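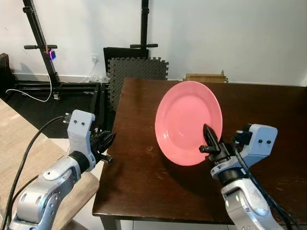

I read the Polov resin dish thread twice before replying and I'm still not persuaded. The pitch is that you can swap out your everyday plates for theirs and never think about chips again. Fine, but most of the chips in my cupboard didn't come from anyone dropping anything. They came from plates going down edge first onto a hard table. A pink plate standing almost upright on dark brown wood, with one bit of its rim on the table, is the whole problem as far as I'm concerned. Glaze goes at the rim long before it goes in the middle. I don't see how a new material fixes a bad way of setting the table.

Jihad Issa wrote:
> We switched over in February and I haven't had one
> chip since. They say the rim is good for 2000 knocks.
> I also stopped using placemats, as there's no need
> for them any more. The bowls stack nicely too. For
> the two-table setup in the back room I just carry
> everything across from one to the other and it takes
> no time. I would tell anybody on the list to do the
> same.

Some questions, taken in the order you raised them.

1. The 2000 knocks. Knocks against what? A rubber pad in a workshop is one thing and a tabletop is another. If Polov has a test sheet, post it. Martti Eskola asked for the same thing last time and got a link to the order page.

2. No placemats. You may not be chipping the plates, but what is happening to the table? I had a Karppinen table refinished after 11 years without mats and the bill was 133, which would have bought a lot of mats. The man who did it blamed plate rims more than hot pans.

3. Carrying across two tables. I have the same arrangement, a light one and a dark one pushed nearly together, and the gap is where things go wrong. You lift the plate over it, tilt it to see where you're going, and there goes your attention. A spoon lying near the front of the light table is just waiting for a sleeve. I'd move the flatware first and the plates last, or shove the tables together and be done with it.

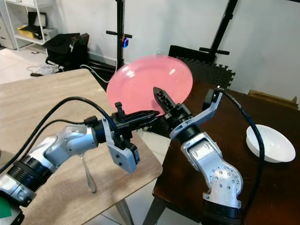
4. Stacking. Every bowl stacks nicely when it's new. Ask me again after 16 months. My Hastberg bowls went in and out of each other like a dream until the insides got gray rings, and that was with paper towel between them.

5. Plain white. You didn't mention color, but Cernari sells theirs mostly in white and people keep recommending it for dark tables. It does look good, I'll give them that. One white bowl on reddish-brown wood and you hardly need anything else out. But on a glossy top you'll also see every scuff around it, so see number 2.
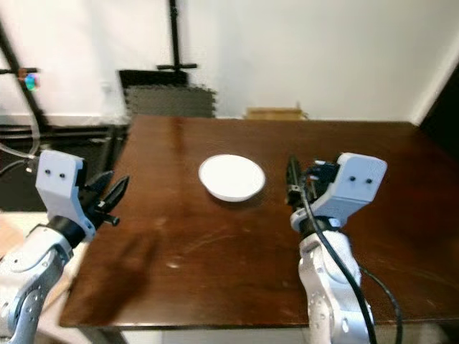

6. Price. Nobody in the thread has said what they paid for a full set, and I would like to hear it before I hear any more about how happy everyone is.

I'm willing to be wrong on this. If somebody has used the Polov plates daily on bare wood for more than a year, send me a photo of the underside of one and a photo of the table, taken in daylight. Until then I'm keeping the old plates and the mats, and I'll go on nagging my family to put things down flat.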